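Sleeping away from home

12/9/22

I have never slept well on the first night in a strange bed. At home I am gone by ten and up at six. Anywhere else I lie there listening to the lift. Work has sent me to Drerside four times since July, so I have had plenty of practice, and I decided to write down what I have tried.

The first thing was the pillow. Hotel pillows are mostly too high for me. I used to fold a jumper and sleep on that, which left a button mark on my cheek. Now I take my own pillow in a carrier bag. It weighs 872 grams on the kitchen scales and takes up a third of my case.
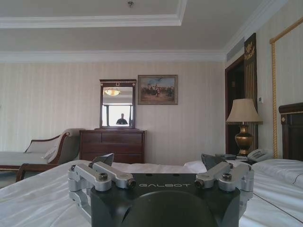 The second thing was heat. I turn the heating off as soon as I get in, before I take my shoes off, and if the window opens I open it. At the Massawe the window only opens the width of a hand, but that does the job in all but the hottest weather. I also untuck the covers all the way round. I can't sleep with my feet held flat.

Noise is harder. I tried foam earplugs and they hurt by three in the morning. The wax kind are better, though they pick up fluff and you get through them quickly. I ask for a room away from the lift and the ice machine. I get one perhaps half the time, and I've stopped minding about the other half. 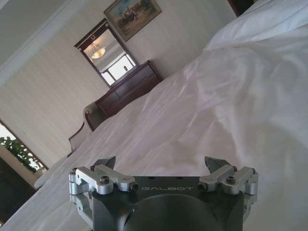 Pendo Mabula wrote in after my last post to say that earplugs never worked for her and that she runs the bathroom fan all night instead. She finds a steady noise easier than silence with doors banging in it. I tried this in July and slept until the alarm. The trouble is that some fans are wired to the light.

Then there is food. I used to eat late on these trips because there was nothing else to do. A plate of chips at half past nine is no help to anyone. I now eat at six, walk for an hour, and have a cup of tea with no milk when I get back. On my last trip the walk went along the canal as far as the lock and back by the main road. The canal side is unlit after the second bridge, so take a torch in winter.

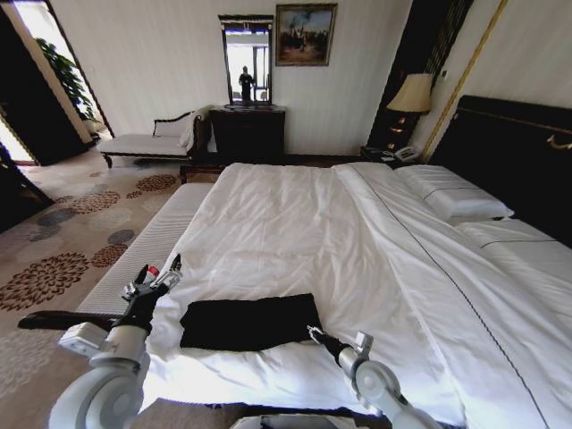
Kiprono Nyanda thinks the walk is doing all the work and the rest of my list is fuss. He may be right. I haven't tested one thing at a time and I don't plan to, as I would have to give up the pillow to do it.

I have gone back to a paper book too. With the phone I would look up one thing and it would be midnight. I leave it charging by the door, where I have to get up to turn off the alarm.

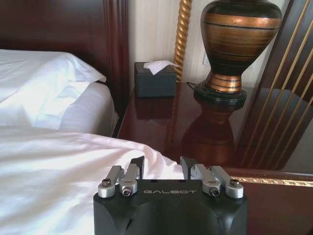

Waking early is the part I haven't sorted out. I can get off to sleep by eleven now, but I still wake at four on the first night, whatever I do. I used to put the television on. These days I stay where I am with the light off, and I usually drop off again before five. The second night is nearly always fine.

I am back in Drerside next month for two nights. I'll try thicker socks.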